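Leave the Old Kitchen Alone
By Celeste Aguiar
8 September 2018

My neighbor Lurdes Frade sold her house on the east side of Grerkutville last year. Before she listed it, an agent told her to replace the kitchen. The old one worked. The drawers closed, the stove lit, and the sink was deep enough for a stockpot. She was told that buyers would see it as a project, so she borrowed money and had it torn out.

The people who bought the house tore out the new one. They wanted the sink under the window.

I think we replace kitchens far too often, and I think most of us know it. A kitchen that was built properly should last as long as the roof, and longer if somebody oils the hinges. When people tell me theirs is worn out, I ask what has stopped working. Usually the answer is a color.
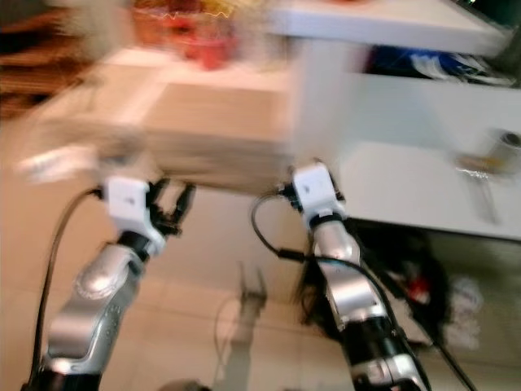
Color is a poor reason to fill a dumpster. A box with a door on it holds plates just as well whether it was painted last month or when the house was built. If the color truly bothers you, paint is cheap, and a weekend will cover most of it. People who are afraid of picking wrong can do what a lot of households have done and go light. Pale cabinets like these don't fight with the walls, and they don't date a room the way dark green or cherry red will. I painted mine once and have not thought about them since, apart from wiping off fingerprints.

The money is the part that bothers me most. When my brother-in-law Valter Cordeiro asked for a price on his kitchen, he was quoted $3,739 for the doors and drawer fronts alone. Nothing behind them was going to change. He bought new handles, tightened the screws, and spent part of what he saved on a good mattress. He sleeps better, and his soup tastes the same.

I know the case on the other side. Some kitchens are bad. If the floor is rotten, or the wiring is unsafe, or a person in a wheelchair can't reach the counter, then the work should be done and done right. My friend Grethe Mikkelsen had her counters lowered after her hip gave out, and it let her stay in her own home. I would never argue against that.

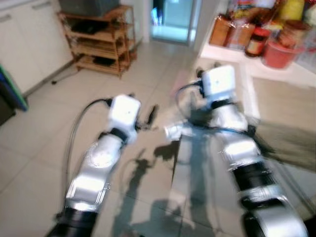

But that kind of work starts with a need. Most of what I see on my street starts with a television show or a visit to somebody else's house. The owners don't cook any more after the work is finished than they did before. A few cook less, since they're afraid of staining the stone.

Then there is the waste. I drove a load of brush to the county dump in November and parked beside a row of solid cupboards, doors still on, one with the shelf paper still inside. A man there told me they come in all the time. I took two of them home for the garage. They are about 30 years old and hold paint cans without any complaint.

I would like to see agents stop giving the advice they gave Lurdes. Let the buyer decide. Knock something off the price if you have to, and let the next family live with the old room for a year before they call anybody. They may find that what they needed was a brighter bulb over the stove. 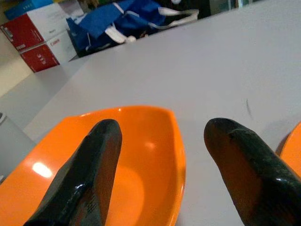 Gripper fingers, open, at close range.

My own kitchen has a drawer that sticks in wet weather. I rub a candle stub along the runner every summer and it slides fine until the next one.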